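Getsemaní Bañuelos lleva 12 años dando clases de cocina en Esar, un local de dos plantas que antes fue imprenta. Empezó con guisos de su abuela y hoy casi todo el curso gira en torno a los caldos y las legumbres.

«La gente llega queriendo aprender salsas y yo los pongo a remojar garbanzos», cuenta. El primer día no se cocina. Se habla del agua, de la sal y de por qué conviene apuntar los tiempos en una libreta.

Le pregunto por el error más común. «Subir el fuego. Un caldo de pollo que hierve fuerte sale turbio y luego hay que colarlo dos veces. Yo prefiero dejarlo bajito, con 60 minutos para las verduras y bastante más para los huesos».

## El libro

En julio de 2024 publicó *Rimo*, un recetario de 147 páginas con una tirada de 2000 ejemplares. Lo escribió por las noches, después de cerrar, y descartó casi todos los postres. «No son lo mío. Dejé el arroz con leche y un flan».

La editorial le pidió más fotografías y menos texto. Ella cedió en parte: quitó el capítulo sobre mercados, pero conservó el de las sobras, que según dice es el que más le comentan sus alumnos.

Sobre los utensilios es parca. Recomienda una olla de fondo grueso, un cucharón y un colador fino.

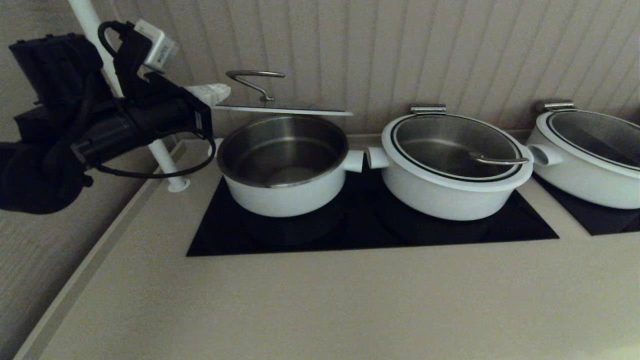

«Lo demás se compra cuando hace falta», añade. Ella tardó años en tener una olla a presión y todavía la usa poco, casi siempre para los frijoles. En otoño quiere abrir un grupo de mañana, dedicado a las sopas frías y a los escabeches.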